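Urnness folding drying rack, six months in

I bought the Urnness in June, after the old rack gave up under a double duvet cover and took a houseplant with it. The box promises 20 metres of hanging space. I can believe it, provided you own nothing wider than a sock and don't mind your shirts getting to know each other.

Putting it together took one mug of tea. The instructions are drawings only, featuring a cheerful bald man who never drops a screw. I dropped two. The wings click into place with a proper clunk, and the feet grip our kitchen tiles well enough that the dog can lean on it.

Jeans are the weak spot. Hang a pair on the outer rail and the whole wing sags like a Monday face, so mine go in the middle now, where they dry at the speed of cheese.

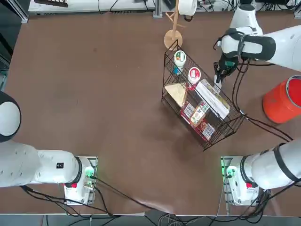
Folded flat, it slides behind the wardrobe with room to spare, and I'd forgive it a lot for that. The little catch meant to keep it shut is another matter. Mine snapped in week three and has been replaced by a hair bobble, which does the job better and comes in purple.

I tried my sister's Kavutley as well. It's sturdier, costs twice as much and weighs the same as a small calf. I'm keeping the Urnness, and the hair bobble.

Four stars.

Lilibeth Navarro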